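Notes on reading an extradition judgment

I spent most of July reading the Serkari extradition file, or at least the portion the court has released. It runs to 357 pages including annexes. The committal decision itself is short. Most of the bulk is the record of the case, the authority to proceed, and a long run of affidavits from the requesting state about detention conditions.

For anyone who hasn't followed it, the Serkari matter concerns an alleged courier accused of moving money for an armed group through a freight forwarder called Dondis. The requesting state says he handled 942 transfers over several years. The defence says most of these were ordinary wages and supplier payments, and that the analysis treats any payment under a set threshold as suspicious by default. Neither position was tested at committal. Press coverage has tended to skip this.

A committal judge in Canada doesn't decide guilt. The test is whether the conduct described, had it occurred here, would justify committal for trial on the corresponding Canadian offence. The evidence arrives mostly in summary form, certified by the requesting state, and is presumptively admissible. The judge may refuse to commit where the evidence is manifestly unreliable, but that is a narrow gate and few people get through it.

The defence tried. Its main argument was that the Dondis ledgers were reconstructed from a damaged server and that the summary didn't disclose the method of reconstruction. The judge accepted that the summary was thin on this point and committed anyway, on the basis that gaps in method go to weight at trial. I think that is a correct reading of the law as it stands. Whether the law should stand there is a separate matter.

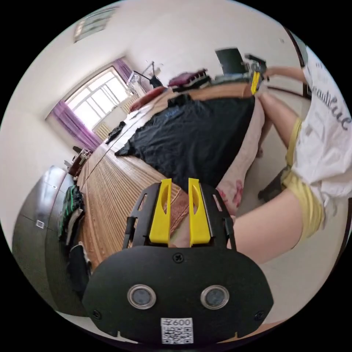
Does a committal order mean he will be put on a plane? It only moves the file to the Minister, who makes a separate decision on surrender, and both the order and that decision can be taken to the court of appeal.

The surrender stage is where the detention affidavits matter. The requesting state has offered 9 assurances, numbered in annex F. They cover consular visits, medical care, trial in a civilian court, no solitary confinement beyond a stated period, and so on. Assurance 4 is the one I would watch. It says he will be held "in a facility meeting applicable standards" and does not name the facility or the standards. Assurance 7 provides for monitoring visits but is silent on whether the monitor may speak to him alone. An assurance with no verification mechanism is difficult to give weight to, and counsel will presumably say so in written submissions.

The other item worth noting is the Lyons annex. This is a translation of an intercepted call, supplied by a contractor, in which the word rendered as "shipment" appears repeatedly. A second translation filed by the defence renders it as "order" in most places and "delivery" in two. The judge reproduced both versions side by side and drew nothing from either. I'd have liked a paragraph explaining why, given that the Crown leaned on the first version in oral argument.

Corrections to my earlier post: I wrote that the Skullora account was frozen before the arrest. The record puts the freeze after it. I also gave the account balance in the wrong currency - the figure of 700 is in Canadian dollars, and it is small enough that I should have checked it twice. The earlier post has been amended.

I haven't seen a date for the Minister's decision. Submissions can be extended by agreement and often are. I'll post again when the surrender reasons are released, if they are released in a form that can be read.

We use cookies to remember your preferences and measure traffic on this site. By continuing to browse you agree to our use of cookies. Accept | Manage settings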